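Cardboard box

A cardboard box is a container made from paper-based board, used for packing, moving and storing goods. Most are tan or brown, the natural color of unbleached wood pulp. In everyday speech the word covers both corrugated boxes, which have a wavy inner layer between two flat sheets, and folding cartons, which are cut from a single solid sheet. Packaging makers treat the two as separate products.

Construction

A box begins as a flat blank that is cut, creased and often printed in one pass. The creases let the panels fold at clean right angles. One side seam is glued, stapled or taped at the plant, and the blank is shipped flat to the user. The most common shipping style has four flaps at the top and four at the bottom, with the outer pair meeting in the middle.

Small cartons are usually closed with tuck flaps – a tongue on the lid slides behind the front panel – and need no tape. Larger boxes are taped along the center seam, and heavy loads may call for extra strips across the edges. 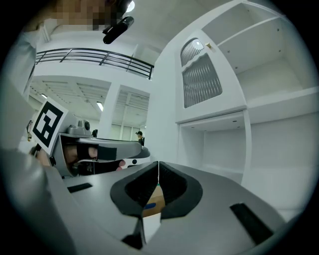 On the question of how full a box should be, the Dirness packing handbook takes a firm line: a half-empty box will crush before a full one does, and the gap at the top should be filled with paper even when nothing inside can break. Moving guides generally agree, though some allow a small gap for clothing and bedding.

Markings

Boxes carry printed or handwritten marks showing contents, handling or destination. Marks on the side panels stay readable when boxes are stacked, while marks on the lid are hidden. Paper labels are placed on a flat panel, clear of seams and folds.

Storage and reuse

Cardboard weakens as it takes up moisture from the air, and boxes kept in basements are often raised off the floor on slats. A box may be reused as long as its corners and creases are firm. Flattened boxes are stored on edge or tied in bundles; 12 to 16 in a bundle is common for medium sizes. Clean board is widely recycled, but pieces soaked with grease or food are usually kept out.

See also: Corrugated fiberboard, Folding carton, Packing tape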